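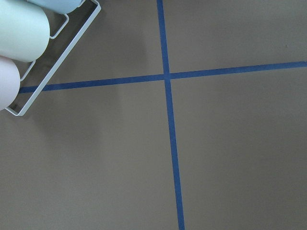 *Blue tape on a grey surface, crossing at an angle.*

**Progress report to the Gunn Fund: Dovus speech and voice service, second reporting period**

Reporting period ends January. Figures are taken from the Cinex appointment system unless stated.

## 1. Activity

The service delivered 1349 appointments in the period across the Dovus clinic and the Drustetti outreach site. Attendance at Drustetti remains lower than at Dovus, mainly for morning slots. From next month the first Drustetti slot on a Monday moves from 8.30 to 9.45 to fit the bus timetable.

74 adults started a block of voice therapy. Most were referred by their GP after an ear, nose and throat examination. Thirteen were teachers or teaching assistants, a group the original bid named as a priority. Referrals from call centres, also named in the bid, have not reached the level we planned for. We wrote to employers in the autumn and received few replies. A second letter, shorter and with a referral form attached, has been drafted.

## 2. Waiting times

The target is first contact within seven weeks of referral. Dovus met this throughout the period. Drustetti did not meet it in the first two months, when one post was vacant, and has met it since the post was filled. Urgent swallowing referrals are outside this grant and are reported separately to the health board.

## 3. Outcome measures

Each voice patient completes a self-rated questionnaire at the first and last appointment. The clinician also makes a short recording: a sustained vowel, a reading passage and one minute of conversation. Recordings are rated by a second clinician who has not treated the patient.

Two points on data quality:

- Questionnaires from the first month were scored on the old form. They have been rescored by hand and the totals in Cinex corrected.
- Recordings made at Drustetti before the new microphone arrived have a higher noise floor. They can be used for listener ratings but not for acoustic measures, and have been marked as such in the system.

We do not propose to report average change scores until the current blocks have finished. Patients who stop attending early are hard to follow up – a telephone version of the questionnaire is now offered, and the return rate will be given in the final report.

## 4. Group sessions

The stammering group for adults ran at Dovus on a weekday evening. Members asked for more time on telephone calls and less on relaxation exercises, and the programme was changed at the midpoint. The parent sessions on early language were held as planned. Written handouts have been revised in plain English and the reading age checked.

## 5. Spending

Staff costs are below budget as a result of the vacancy. Equipment is slightly over, owing to the microphone and a replacement audiometer lead. We ask the Fund's agreement to carry the staff underspend forward and use it for additional evening appointments at Drustetti. No change to the total award is requested.

## 6. Next period

- Send the second employer letter and log replies.
- Move the Drustetti slot and compare attendance before and after.
- Complete second ratings for all recordings held.
- Agree with Cinex a fixed field for referral source – it is free text at present and has to be sorted by hand.

A breakdown by postcode area can be supplied on request.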